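Caradel Foldaway Market Cart

We have wanted a cart like this in the shop for ages, and now that the Caradel has landed we can't stop taking it home! It's a light, upright shopping cart from Psarras, made for people who walk to the store, take the bus back and live up more stairs than they'd like.

The frame is powder-coated steel tube and it folds flat with one pull on the red tab under the handle. Folded, it slides in behind a coat rack or beside the fridge. The wheels are the part we love most. They're wide, soft rubber, they pop off for cleaning, and they roll over brick sidewalks with hardly a rattle (the old Tunivari cart we used to carry sounded like a drawer of spoons, and we say that with affection).

The liner comes out completely. It closes with a drawstring and a flap, there's a flat pocket on the back for a wallet or a list, and the base panel is stiff enough that a carton of eggs sits level. Put the heavy things in first, potatoes and jars and so on, and the cart stands up by itself while you hunt for your keys.

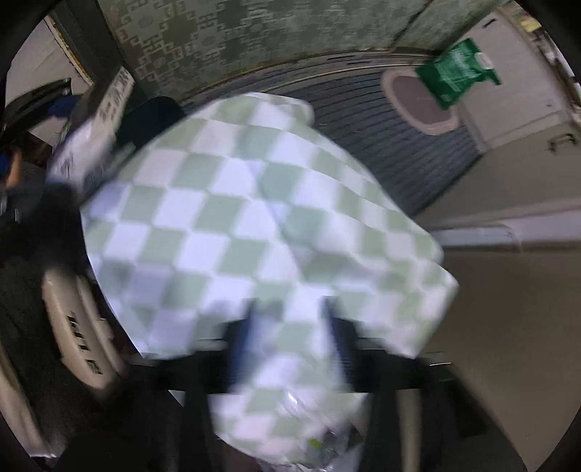 Can the liner go in the washing machine?
Wash it cold on a gentle cycle with the base panel taken out, then hang it up to dry. The dryer will shrink the drawstring channel, so please skip that part.

Annelies Van Beek, who runs our repair bench, has put over 500 miles on her sample cart, mostly between her apartment and the farmers market. She has changed the tires once and oiled the axle every November. Her one complaint was the original handle grip, which got slippery in the rain, and Psarras has since switched to a ribbed cork one. It's so much nicer to hold!

Spare wheels, axle clips and grips are all kept in stock, and they fit the older Stererer frames too, so hang on to yours if it's still going strong.

Details
Item number: 497
Frame: powder-coated steel, folds flat
Wheels: 2, removable, soft rubber
Grip: ribbed cork
Warranty: 2 years on frame and axle
In the box: cart, liner, base panel, hex key

Page updated March 24, 2020. Replacement liners are sold separately and ship folded in a paper sleeve.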